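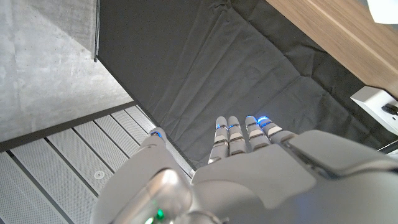
Según Hậu Diệp, en una sala de trabajo el techo se mide dos veces, una con el local vacío y otra con todo montado, y la que vale es la segunda. La primera sirve para pedir material.

Sala Istia, edificio Dirstead. Techo, luz y acabados
Publicado el 25 dic 2020
Galería / Interiores / Locales técnicos

Vista hacia arriba, con luz suave.

La sala Istia ocupa la parte trasera de la planta baja del edificio Dirstead y tiene 36 metros cuadrados útiles. El encargo de Jemari se limitaba al plano superior: altura libre, alumbrado, absorción acústica y pintura. El suelo y la carpintería quedaron fuera del presupuesto y se conservan como estaban. Las obras terminaron en noviembre. Se recogen a continuación los datos de ejecución que suelen pedirse por correo.

Altura y replanteo
El forjado presenta una flecha leve en el centro del vano. El replanteo se hizo con nivel láser desde la esquina de la puerta, que es el punto más bajo, y se arrastró esa cota al resto del perímetro. En la esquina opuesta queda una holgura mayor, cubierta con perfil de sombra. No se ha intentado corregir el forjado con mortero. El peso añadido no compensaba y la diferencia queda absorbida por la cuelga.

Cámara
Entre forjado y placa quedan 35 centímetros en el tramo general. Por ahí pasan la ventilación, dos líneas eléctricas independientes y una canalización de reserva con hilo guía. En el paso del conducto principal la cámara se reduce y la perfilería se interrumpe con un refuerzo transversal. Conviene tener el plano a mano antes de taladrar en ese tramo.

Alumbrado
Circuitos separados para luz general y luz de apoyo, ambos regulables. Se descartó el foco puntual. En superficies lisas y claras produce brillos duros, y quien trabaja de pie acaba buscando otra postura para evitarlos. La medición, tomada a la altura del tablero y con los dos circuitos al máximo, dio 719 lux en el centro de la sala. Junto a las paredes el valor baja y se deja así. El regulador está al lado de la puerta, con memoria del último nivel.
El primer juego de fuentes de alimentación emitía un zumbido al regular por debajo de la mitad. Se sustituyó completo. El segundo juego no zumba, pero tarda un instante en encender.

Absorción
Panel Blackwood en la franja perimetral y placa lisa en el resto. La sala sin tratar tenía una reverberación incómoda, sobre todo con conversaciones cruzadas. Los paneles van fijados con clip y se desmontan sin herramienta, tirando del lado largo. El lado corto no cede y si se fuerza se parte el canto. Hay tres piezas de repuesto en el armario del pasillo, del mismo lote que las colocadas.

Pintura
Mate, dos manos a rodillo de pelo corto, la segunda perpendicular a la primera y en el sentido de la entrada de luz. El mate acusa cualquier roce y no admite limpieza con agua jabonosa. Los retoques se hacen con la pintura sobrante, por paños enteros, de junta a junta. Un retoque de mancha en mitad de un paño se ve siempre con luz rasante.

Registros
Dos, uno sobre la entrada y otro en el fondo. El del fondo abre hacia la pared y necesita escalera de tijera; con escalera apoyada no hay ángulo. Las tapas están rotuladas por la cara interior.

Coste
La partida de material, sin mano de obra, cerró en casi 2000 euros. La desviación respecto a lo previsto corresponde por completo al cambio de fuentes de alimentación.

Pendiente
Sellado de la junta con el tabique norte, a la espera de que pase un ciclo de calefacción completo. Sustitución de una rejilla de retorno que vibra con el caudal alto. Etiquetado de la línea de reserva en el cuadro.

Comentarios (4)

Markos Chatzigeorgiou
Una duda sobre la medición. ¿Los lux están tomados con las persianas bajadas? En un local mío de tamaño parecido la diferencia entre una cosa y otra era considerable y el dato sin esa indicación sirve de poco.

Redacción
Con las persianas bajadas y ya anochecido. Queda anotado para la ficha. El luxómetro se apoyó en el tablero, sin trípode.

Hậu Diệp
Sobre la junta norte: yo no usaría acrílico. Si el tabique es de placa y el techo cuelga del forjado, cada uno se mueve por su lado y el acrílico raja el primer invierno. Cinta de desolidarización y perfil, aunque se vea un poco más. Y revisad la rejilla antes de cambiarla. Muchas veces vibra el marco, y una tira de espuma de celda cerrada lo resuelve.

Markos Chatzigeorgiou
De acuerdo con lo de la espuma. En cuanto a los paneles de clip, aconsejo marcar por detrás la posición de cada uno antes de la primera revisión. En teoría son intercambiables, pero los de las esquinas suelen ir recortados y luego se pierde media mañana probando cuál entra.

Más galerías de interiores
Sala Istia: cuadro eléctrico y canalizaciones
Edificio Dirstead: pasillo y armario técnico
Jemari: detalles de encuentro entre techo y tabique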